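Bring Back the Town Swap Shelf

I have become a complete believer in the swap shelf. Ours is in Drivton, just inside the old feed store, and it runs on one rule: leave something decent, take something you'll use. I went in last November for a lampshade and came home with a bread pan, two paperbacks and a bag of tulip bulbs (which came up pink, every one of them!).

People tell me a swap shelf is a nice idea that always turns into a junk pile. I understand the worry. The first one in Isia did fill up with dead toasters, and it closed before winter. But the second one there has a person on the door for 75 minutes each evening, and the toasters stopped coming. You just have to look someone in the eye when you hand over your old stuff. It works wonders on the quality. 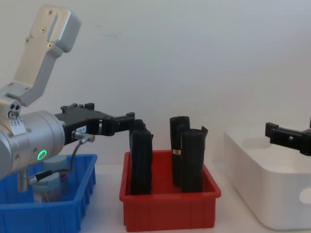
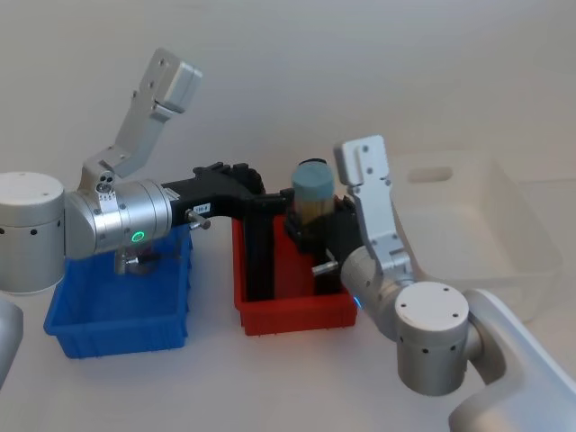

What I love most is how it changes the way you look at your own closets. I used to hang on to things out of guilt – the fondue set, the second tent, a winter coat in a size I haven't worn in years. Now I picture somebody two streets over who wants that coat, and out it goes the same night. Ondari keeps a log by the shelf, and it showed 764 items gone to new homes in one season, with only 80 left over at the end. For a town that size, I find that wonderful.

It costs so little, too. Our whole setup came to $510, paint included, and most of that was the shelving. We spend more than that on the holiday banner.

Aguiar is deciding right now whether to give up a corner of its library for one. I hope they say yes, and I hope they put it near the front where people will trip over it. Please don't hide it in the basement next to the boiler. A shelf like this needs foot traffic, good light and a chair, and maybe a kettle if the library will allow it.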